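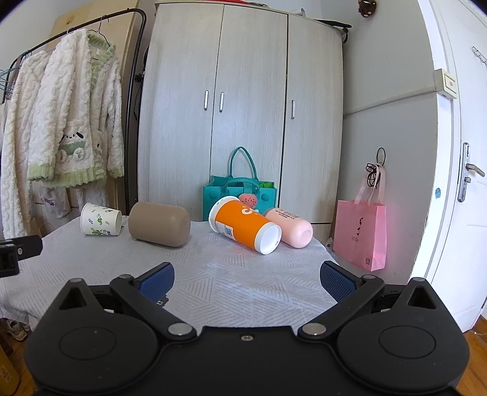 Page last changed: Mon 16 September

Doncombe Mill open day

I've been meaning to go to the Doncombe open day for years and always managed to be somewhere else, so this time I booked the moment the tickets went up in March and stuck the printout on the fridge. It's a working woollen mill, in case you don't know it, down at the bottom of the valley past Hidby, and once a year they let people in to walk round while the looms are going. Tickets were £8, including tea and a slice of something, which I thought was very fair!

Getting there first. The train goes as far as Hidby and then there's a mill bus from outside the station. I'd pictured a minibus and it was a proper old coach with curtains and a driver who took the bends as if he had a grudge against them. If you're a bad traveller, sit at the front. There is parking at the mill but it's a sloping field, and by mid-morning people were leaving their cars all the way up the lane.

They take you round in groups, starting at the top floor where the fleeces come in. The smell! Sheep, obviously, but also something like candle wax, and it was still on my coat when I got home. The guide told us they get through more than 2,000 fleeces in a good year and that most come from farms you can see from the windows. We were each given a handful of raw wool to pull apart, and I've had softer hands ever since (well, for a day or two).

Next floor down is carding and spinning. The carding machine is called Wotunia, painted along the side in cream letters, and no, I didn't find out why. I asked two different people and got two completely different answers, one to do with a ship and one to do with somebody's aunt. It's enormous and green and takes up most of the room, and the wool comes off the end of it in a sort of cobweb that you really, really want to touch. You aren't allowed to.

Then the looms. Take the ear defenders when they're offered. I thought I'd manage without because I wanted to hear what they sounded like, and I lasted until they switched on the second one. The whole floor shakes and you feel it in your knees. They were weaving a blanket in a blue and mustard check that I'd have bought on the spot if it had been finished, but it still has to be washed and pressed and have its edges done, so I've put my name down for one at Christmas. One of the weavers stopped her loom to show us how to mend a broken thread, with a knot so small I couldn't find it afterwards even when she pointed straight at it.

The dye house was the bit I liked best, and it was the bit I'd been ready to skip. It's a separate building across the yard, very steamy, with a floor you have to watch. The old recipe books are out on a shelf with every shade pinned in next to its recipe, 100 to a book, and some of the browns are so alike that I can't think how anyone ever picked one. There's a greeny grey called Ashour that they've been making since the mill opened and I came home with two balls of it. No idea what for. Mittens?

Tea was upstairs in the old wool loft, tables with cloths on, and I had the ginger cake, which was a bit dry, and then a cheese scone, which wasn't dry at all. Go early for the scones. The queue doubled while I was sitting down.

A few odds and ends if you're thinking of going next year. There are a lot of stairs and the lift is only for the goods. The shop takes cards but the stall in the yard selling seconds doesn't, and the seconds are where the bargains are (I saw a big throw with one pulled corner for less than half the shop price, and went back for it ten minutes later, and it had gone). Flat shoes. The river path back to Hidby is lovely but muddier than the sign lets on, and the last coach leaves promptly, so don't be browsing socks when it goes. I ran for it with my wool under one arm and half a scone in a napkin.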